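The Long Way Past the Parked Cars

By Kane Goodwin

The first thing I learned about driving into Fandton is to slow down before you think you need to. The main road drops out of the hills, passes the Pallari bakery, and then all at once you're in town, with a curb on one side of you and a long string of parked vehicles on the other. I love it. I've driven mountain passes that did less for me than this one straight street with its tree shadows and its wall-to-wall parking.

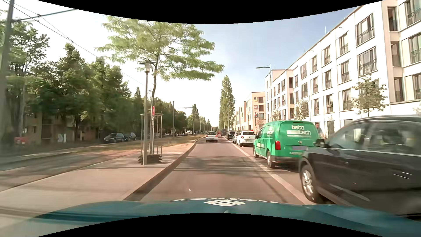 People park here for the day and walk, and the mix is wonderful. Family cars with roof rails, little hatchbacks, work vans with the company name across the back door. I have a real soft spot for a bright green van. You can find it again after lunch without trying, and it cheers up everybody stuck behind it.

Driving a street like this is a skill, and a fun one once it clicks. You've got a lane, a white line, and a row of doors that could open at any moment. My driving teacher, a patient woman who charged 40 dollars a lesson and ate peppermints the whole time, taught me to look through the windows of parked cars for heads. Look for front wheels that are turned out, too. Look under the bumpers for feet! I was 16 and thought she was fussing. I still do all of it, every time.

Then there's the question of the curb. Newer drivers drift toward it to stay clear of the doors, and a raised stone curb is hard on a tire. Pick your line early, hold it, and if you don't like the gap, ease off. The car ahead of you is going to stop for someone anyway.

Kingi, the tire shop at the far end of town, does a nice business in people who didn't hold their line. The man at the counter told me he had 6 of them in one week last December, all on the same side of the car.

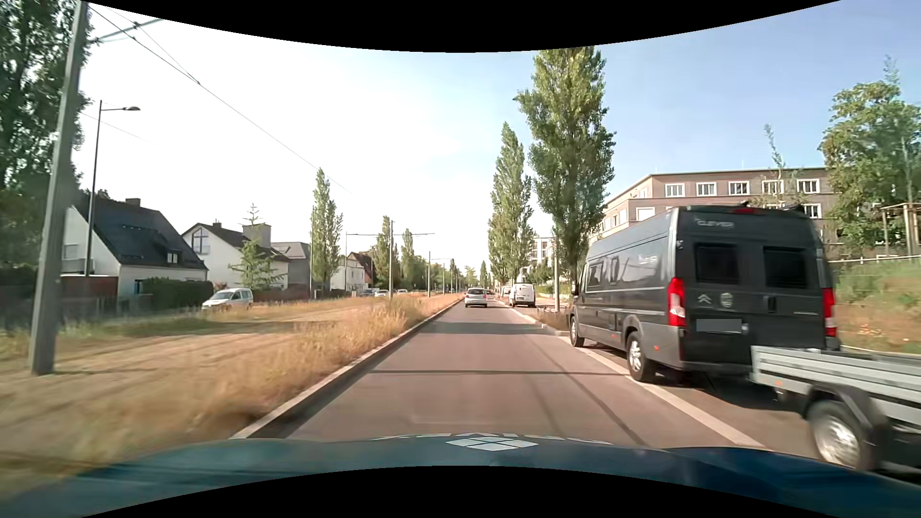 Camper season is the best time to come. The vans start lining up early in the day, and I could happily spend a morning looking at nothing else – the bikes on the back, the curtains, the stickers from places I've never been. I travel in a plain car and sleep in guesthouses, so this is pure envy. A camper takes up a good piece of the street, and you can't see past one the way you can with a small car. Give it room. Whoever steps out from in front of it won't see you either.

If you want to join them, the walk from the parking strip to the lake at Sornon takes you downhill under the trees, and there's a stand at the bottom that sells hot waffles and very bad coffee. I had both. Then I walked back up and drove the street again in the other direction, windows down, looking for feet.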